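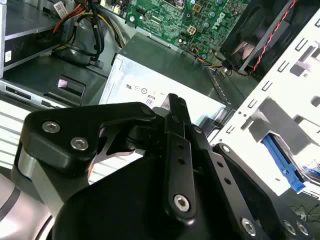
The first thing the planning lead at Nurnano wants to settle is the word "autonomous," which is on the company's website and which she would like taken off.

"It's a planner that picks from a list," she says. "We wrote the list."

The software is called Sesia. It is meant to take old desktop computers apart for a recycling firm in Dolholm, and it has been in development there for 2 years. The pitch is that it looks into an open case, decides what should come out first and moves the arm accordingly. I had read the pitch, and I asked how much of it was true.

"The looking part is decent," she says. "It finds the power supply, it finds the fan. Wires are where it lies to you." A cable, she explains, has no fixed shape, so the planner treats a bundle as a fat tube and keeps clear of it. In a crowded case that can rule out every path to the part you want. "Then it times out, and the log says 'no plan found,' like that was the computer's fault."

The log from the latest test run lists 1617 planning requests. By her count some 70 percent came back with a path. I asked how many of those paths ended with a part out of the case, and she scrolled for a while.

"We don't store that in the same place," she says. "I know how that sounds."

It sounds like a team grading its own homework. Her colleague on the control side, who has been at it longer, doesn't argue. He thinks the planner gets too much attention anyway. "You can have a lovely path and still jam a finger on a drive rail," he says. His force limits were tuned by hand, for 4 models of case. A new model means tuning again.

Would a person with a screwdriver be faster? "Today? Sure," he says. "Much faster."

The Havlíček release, due later in July 2025, is supposed to replan in the middle of a motion when a wire shifts. She has seen it do so in simulation, where the wires are stiff. I asked whether she would bet on it working with real ones.

"I'd bet on it finding a path," she says.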